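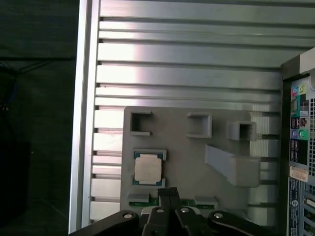
Stan bench notes – README

Notes and parts list for the desktop rebuild bench. Covers the gray holder plate, the Dell tower, the order we put parts in, and what goes where when you're done. Written fast, fix things if you find them wrong. Last full read-through was September (Radka Zupan).

What's in this folder

parts.txt – what should be on the bench, one line per part
order.txt – install order, long version
holders.txt – which holder takes what
faults.txt – towers that came back and why
old/ – Hellon layout, don't use, kept for the part names only

Parts on the bench

Processor. Pale metal lid, green underneath, gold contacts showing at the edges. Lives in the shallow recess on the gray plate, lid up. Not on the rails, not on a shelf, not in a pocket.
Memory. Comes out of the Tradell box in the sleeves. Match the labels before you open both.
Cooler. Goes on last. Screws are in the Dundard tin.
Paste. One tube. If it's stiff, bin it.
Screwdriver, medium. The short one strips the heads.

Holders

The plate sits on the slatted aluminum top. Square holders are up toward the top of the plate, low slots are along the bottom. Processor recess is on the left. If something feels tight in a holder dont push, turn it and try again. Dust them out on Thursday before the weekly check.

The tower

Tower goes on its side, panel off, opening up. Leave the drives alone unless the job sheet says so.

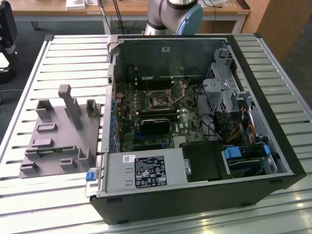

Tower on the bench, side panel off, both pairs of memory slots free.

Before you start on the board:

Power lead out of the wall, then hold the power button 7 seconds
Side panel on the lower shelf, flat
Look in the socket with a light. Bent pin = stop, write it in faults.txt
Cables clear of the socket and the slots. Tuck, don't tie
Check the slot latches move at both ends

The blue bits are the ones you touch with your fingers. Anything that's plain gray metal and held with a screw, leave it unless you're doing a drive swap.

Install order (short version)

1. Processor
2. Memory
3. Paste
4. Cooler
5. Cables
6. Panel

Long version in order.txt. Don't do memory first – it works but you end up leaning on the modules to get at the lever. 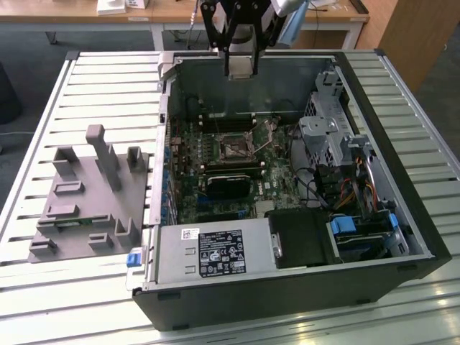
Processor install is the step with the most entries in faults.txt, nearly all of them from rushing. Lever up, retention frame open, chip down flat with the corner mark matched, frame closed, lever down. No pressing on the chip itself. With this board the socket sits between two rows of memory slots, so there isn't much room for knuckles, come in from straight above and keep your sleeve back. The power and data cables on the drive cage side loop over toward the board, push those out to the right first. If the lever needs real force somethings wrong, open it up and look again. Wipe the lid only after the lever is down.

Memory: latch open, notch lined up, press both ends till it clicks. Same pair first every time, the pair is in order.txt. If it won't click, out and again. Third try, swap the module and log it.

Log format

One line per tower, in faults.txt, even when the job went fine (write "none"). The file has 300 lines now, please don't reorder it.

tower tag | who | step | fault | fixed y/n

Steps are named like in the install order above, small letters. Anything else in the step column gets missed by the sort. Who = initials, so EG for Elias Ghanem, RH for Rok Halilović etc.

Putting away

Processor back in its recess if it isn't staying in the board. Memory back in sleeves, labels out. Screws in the tin, lid ON. Panel back on the tower before you stand it up, not after. Leave the holders with nothing in them that isn't on parts.txt – people have been parking spare screws in the square ones and then they end up under the plate.

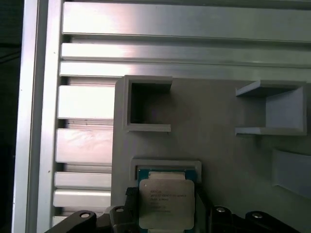
Snežana Vasić wants the holders labeled on the plate itself, since holders.txt is no use to anybody with both hands full. Fair. She'd put the part name next to each one, big letters, and skip the numbers. Labels are on the to-do list below.

To do

holder labels, names not numbers
order.txt still has the Hellon step names in 4 places
second tin for the cooler screws, 3 sizes are mixed in there now
note on which towers have the blue handle on the drive sled
check if the Tradell sleeves can be reused

Contact

Questions about the log: Radka. Parts and sleeves: Viorica Krasniqi, mornings only. Typos: just fix them.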